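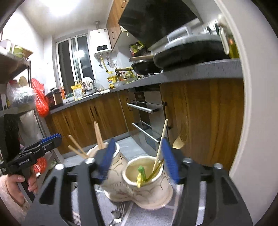
*Two cups, five chopsticks, and forks that don't match.*

I've got a strong opinion about cutlery drawers: most of us in small kitchens would be better off without one. Keep the stuff in a pot on the counter, where your hand lands on it.

I came around to this when I moved into my place on Jallolside, which has a kitchen you cross in two steps. There was one drawer. I did what everyone does and bought a divider tray (a Wirker, bamboo, too wide by a hair), and then spent a year shoving it in at an angle and swearing. Forks slid under the tray. Teaspoons went to the back and lived there. One evening in August I dumped the whole lot on a towel, put what I used into an old jam crock, and shut the tray in a closet. I haven't missed it!

The usual complaint is dust, and okay, fair. If you own service for 12 and eat in all the time at a restaurant, your forks will get dusty. Mine get used and washed before anything can settle on them. Grease is the better argument - keep the pot well away from the stove and wash it when you wash everything else.

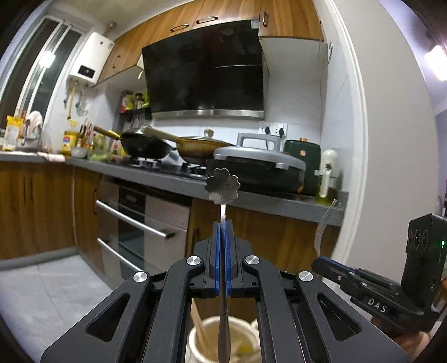

The other complaint is that it looks messy, and that's where I get a little heated. A pot of mixed utensils looks like somebody eats there. I love a spoon with a silly shape, a petal bowl or a curly handle, and a drawer is a sad place for one. You bought it because it made you smile, so let it stick up where you'll see it. Same goes for chopsticks, which never fit a divider anyway and always end up diagonal across the knives.

I do have rules. Two cups beat one, so the long things don't bully the short things. Handles down for spoons and forks if you can stand it, and sharp knives go somewhere else entirely. A heavy base matters too, as I learned from a tall tin Grulska thing that went over every time I pulled out a ladle.

And please don't spend 55 bucks on it. A thrift store mug will do fine.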